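About Indalitz

Home | About us | Software | Jobs | Contact

Indalitz is a small company which writes software for robot arms. We do not build the arms and we do not sell them. Our customers bring their own hardware, and we make the part that looks, decides and moves. Most of them work with cables, cords and other soft things that never lie two times in the same way.

The company was started by Noémi Gál and Eirlys Meredith. Before, they were both writing motion planners for rigid parts, and they were both a little bored of it. A metal bracket stays the same shape when you lift it. A cable does not, and for this reason the usual planner gives a path that is correct for one second and wrong after. 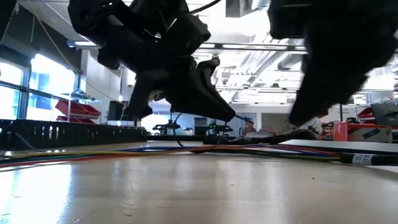

Ververidis, on our user forum, sees it differently: the planner was always good enough, and it is the perception that needs the work, because a red wire crossing a black one is still read as one object too often. We have discussed this with him for many months. He is partly right, and the last release of our segmentation module has his test cases in it.

Our main product is called Pornia. It is a planning and control library for two arms that share one table. Each arm has its own controller, and above them there is a common schedule, so that one arm can hold while the other one pulls or turns. The control loop runs at 1000 Hz. The planner is slower and works in the background, and when it has a better path it hands it over without stopping the motion.

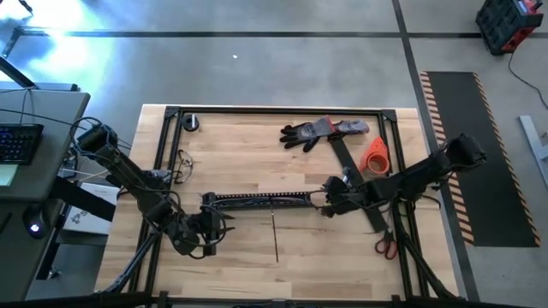 The second product, Govar, is a tool for recordings. It puts the joint data, the gripper force and all camera streams on one time line, and you can step through a run and see what the planner believed at each moment. We made it first only for ourselves. In December we opened it to customers, and now some 400 people have an account. The most asked feature is still a better search, and we are working on it.

How we work: every change in the control code is reviewed by 2 persons and then runs on real arms before it is merged. Simulation is useful to us for collisions and for timing. For contact with a soft cable we trust it less.

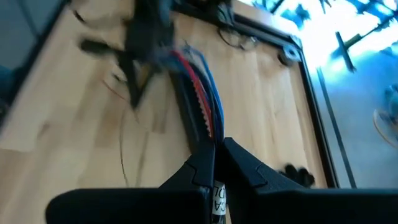 The regression suite has at present 231 tests on hardware. It takes most of one night. If a grasp test fails, the recording opens in Govar the next morning together with the commit that was tested, and the author of the commit looks at it first.

We answer support mails in English and Hungarian. If you want to try Pornia with your own arms, please write to us which controller you use and what kind of cable you handle.

Page last changed: Saturday, February 5, 2022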